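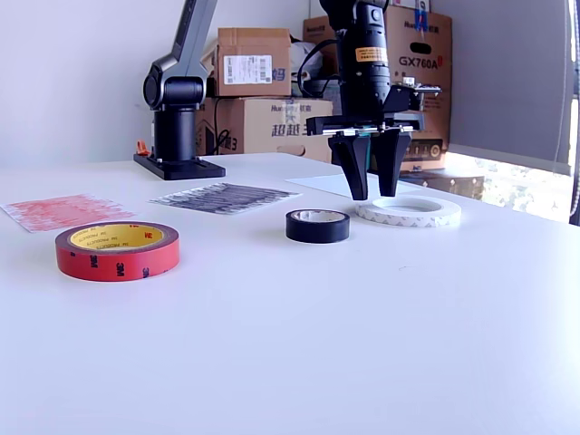 Vol. 5, No. 5

Plornwood desktop creaser and perforator, reviewed

The sales page for the Plornwood says it will crease "any stock a small shop is likely to meet." I run a small shop, and I meet a good deal of stock it won't touch. Coated cover at 400 gsm went in flat and came out with a crack along the fold you could feel with a thumbnail. Lighter cover was fine. So was the uncoated card we use for menus.

Setup took most of a morning. The side guide has a scale printed on it, and the scale is off by a hair, so you end up making your own pencil mark and ignoring theirs. The manual covers this in one sentence and gets the direction wrong.

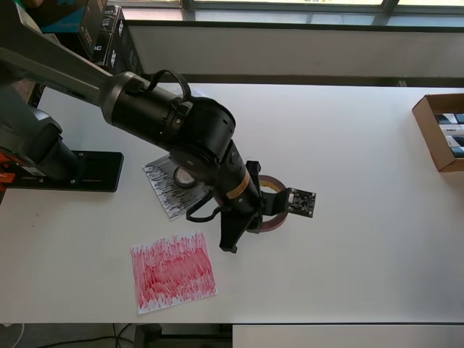

Neklow, February

After a full season the counter on our machine reads 2,554, nearly all of it greeting cards and folded programs. The creasing bar has held up. I can't say the same for the perforating wheel, which started leaving ties uncut well before I expected. A replacement from Whitlock costs less than the maker's own part and cuts cleaner, though you have to shim it.

The feed table is too short for anything long, and the extension is sold separately. I didn't buy it. A scrap of board clamped to the bench does the same job.

How does it compare with the Rutora? The Rutora is slower and louder, and its handle is awkward for short people. It also creases heavy coated stock without cracking it – the one thing I wanted from either machine. Plornwood's dealer told me a wider die would fix that. The wider die is on back order, and I'll believe it when I fold a sheet with it.

For light card and short runs, buy it used if you can find one. At the full price I'd keep looking.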